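How to Put Together Your Own Haunted History Walk

I've been leading friends around old downtowns after dark for years now, and people keep asking how I come up with the routes. So let me walk you through it! You don't need to be a historian or believe in ghosts. You need a library card, comfortable shoes and a few free evenings.

Pick a small area

My first route covered half the town of Pralaritz and took nearly four hours. By the end, two people had gone home and the rest wanted sandwiches. Keep it to a few blocks. Older business districts are great for this, especially anywhere near a rail depot, a river landing or a hotel that has changed its name more than once. Six stops is plenty. If you have a seventh you love, save it for people who ask.

Start with the buildings

It's tempting to begin with the spooky stories and go looking for proof, but I've had much better luck going the other way. Choose a building, find out when it went up and who used it, and then see what turns up. Old city directories list residents by address, so you can follow one doorway through the decades — grocer, boarding house, dentist, shoe store. Fire insurance maps show you back staircases and alleys that are long gone.

Then hit the newspapers. Search the street address first, then the business name, then the owner's last name with a few wrong spellings. The old Skulleck Hotel shows up in my local paper under three different spellings, and the best story (a night clerk who kept hearing the service bell from a locked room) was filed under the worst one.

Write down where each story came from as you go. Date, page, name of the paper. You'll be so glad you did when somebody on the sidewalk says their grandmother told it differently.

Sort the stories

I use three piles: documented, told by locals, and probably made up. All three can go on the walk! Just tell your group which is which. A line like "I couldn't find this in print anywhere, but every bartender on Thibodeaux Street knows it" gets people leaning in.

Be gentle with anything recent. If there's family still in town, I leave the story out.

Walk it in daylight, then at night

Time yourself between stops at a slow pace, slower than feels natural. My Wamano route runs 70 minutes with 40 of those spent standing and talking. It comes to 2,568 steps on my counter, with one short hill. At each stop, check for these:

Room for everyone to stand without blocking a door
Enough light to see the curb
Traffic noise, fans and loud patios
Something to look at while you talk

Go back after dark and do the whole thing again. A corner that feels wonderful at noon might sit right under a humming transformer at 9 p.m.
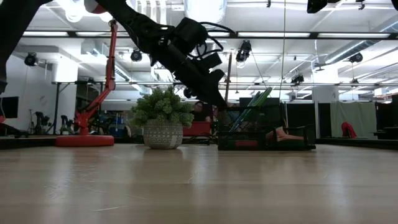
Make your cue cards

One card per stop, big handwriting, no full sentences. I put the address at the top, then the year, then four or five words to jog my memory, and the last line of the story written out in full so I land it properly. Number the cards in the corner. You will drop them at some point, probably in the wind.

Practice out loud in the kitchen until you can get through a stop with only a glance down. Two or three minutes per story is a good length, and your creepiest one belongs second to last — people are tired by the final stop, so finish with something warm or funny.

Try it on a few friends

Four or five is a nice test group. Ask them afterward which stop they'd cut, and then cut it, even if it was your favorite. October fills up fast with walks of every kind, so I like to test mine in July, when the evenings are long and everybody is happy to be outside. Bring water, and pick a meeting spot with a restroom close by.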